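Pustness Shared Workshop
Minutes, gripper build group
13th December

Present: Ozan Akgül (chair), Fakier, Halter, Tierney (minutes)

1. Last minutes
Accepted with one fix. Item 4 had the second gripper down as "finished." Halter asked for "assembled." Changed.

2. Money
Fakier reported $3822 spent since March, against a plan that had us stopping well short of that. The biggest part went to servo motors and replacement servo motors. Ozan asked how many of the replacements were for motors we had burned out ourselves. Fakier said most. Tierney asked that no more parts be ordered until somebody can say what the last order was for. Agreed, with Halter against.

3. Printed parts
Halter has redrawn the finger mount with a thicker wall and says it will not crack this time. This was also said of the last two versions. Ozan will print one in the plain black filament and hang a weight on it overnight before anyone prints a set. The old mounts stay in the drawer until then – they are cracked, but we know where.

4. The arm
No change. The arm still droops when the power is cut, and the brake has not been fitted. Halter believes the whole thing could be clearing a table by March. Tierney would like it noted that the same month was given last year.

5. Recordings
The plan is still to record a person working the hand-held pair at the table and train the arm from that. Halter wants 1000 recordings before we judge anything. Fakier thinks 100 good ones would show whether the idea works at all, and that we are putting off finding out. There was a long talk about this. Tierney's view is that a person with two good hands makes any gripper look clever, and the recordings will tell us more about the person. Settled on 100 to begin with, same table, same task.

The task is the white wire basket with the lidded tumbler on its top shelf. Halter had wanted three different tasks. Ozan said one, until one is boring. The pair are held low over the wood, fingers toward each other, with the basket beyond them.
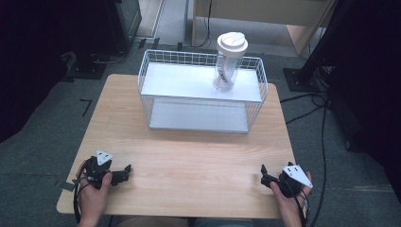 Fakier still did not see why the marker plates had to go on both grippers when we have not shown that the tracking works with one, and wanted a test with a single gripper and a ruler before any more recording. If the position was off by over 3 millimeters, Fakier said, the rest was a waste of evenings. Halter said the software averages that out. Asked where this was written down, Halter said it was in a forum post and will find it.

Action: Fakier and Ozan to do the ruler test. Halter to send the post.

6. Cables
Tierney asked for a fixed way of running the gripper cables so that they don't pull at the wrist. Ozan has a box of hook-and-loop straps. Halter would like to go wireless. Not discussed further.

7. Other business
The band saw blade is dull again. Ozan to order one (not covered by the stop under item 2).

Next meeting when the ruler test is done.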